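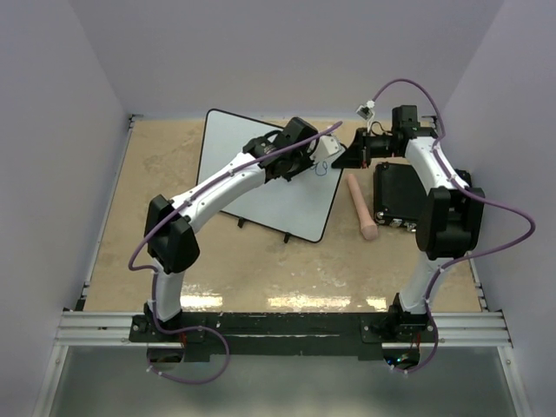

13 June 2024

Second pass through the attic humidity log, and the numbers are better than I feared. The sensor by the chimney breast read 64 percent at six this morning, the one at the gable end 50. A gap that size inside one roof space says the air is not mixing. In January both read high and I blamed the weather, which was lazy of me. Condensation on the nail tips was heaviest on the north slope then, and the north slope is where the insulation has been pushed hard into the eaves. The obvious thing is to draw the airflow before buying anything, and I have been putting that off for want of a surface big enough. A large whiteboard with a thin black border, laid flat, would do it. I could work around it from any side, and a small loop of blue marker is enough to show where air turns back on itself. On the wall I always end up drawing everything at shoulder height.

Called Narayanan Gounder at lunch about the soffit vents. He says the original ones on the houses in Trudton were drilled too small and then painted over, twice in most cases. Checked ours from the ladder with a flashlight. Four are clear, the rest have paint across the mesh. Scraped one with a putty knife as a test. It took 13 minutes, and the mesh came away with the paint at one corner, so scraping is out. They will have to be replaced.

Price from Okura for the replacement vents came by email. Reasonable, delivery next week. I also asked for the cardboard baffles that hold the insulation back from the roof deck. They only sell the foam kind. Foam is stiffer and will not sag, but it has to be cut where the rafters are out of square, and ours are out of square everywhere past the hatch. Rafter spacing varies by as much as an inch and a half. Measured six bays, wrote them on the joist in pencil, then copied them into the notebook because I know what happens to things written on joists.

Bathroom fan: the duct ends in the attic. I suspected this and now I have seen it. The flexible hose runs to within around a foot of the gable vent and stops, held up by a loop of wire. Every shower since we moved in has gone into the roof. This probably accounts for more of the moisture than the vents do. Needs a proper hood through the gable and rigid duct for the long run, insulated, pitched slightly down toward the outside. Order of work:

Duct first.
Then vents.
Then baffles, starting on the north side.
Log for two weeks between each, otherwise I will not know which one did anything.

Lilla Kiss came by to return the long level and looked up through the hatch. She thinks the dark patch beside the valley is an old leak and not condensation - the edge is too sharp. Pushed an awl into it. Sound wood, no give. Marked the outline with chalk and will look again after the next real rain.

Sensor batteries changed, both. Gable-end unit had drifted two points against the reference, corrected in the log from today on. Earlier readings left as they were, with a note in the margin.

Knees bad tonight. Kneeling board for the joists tomorrow, before anything else.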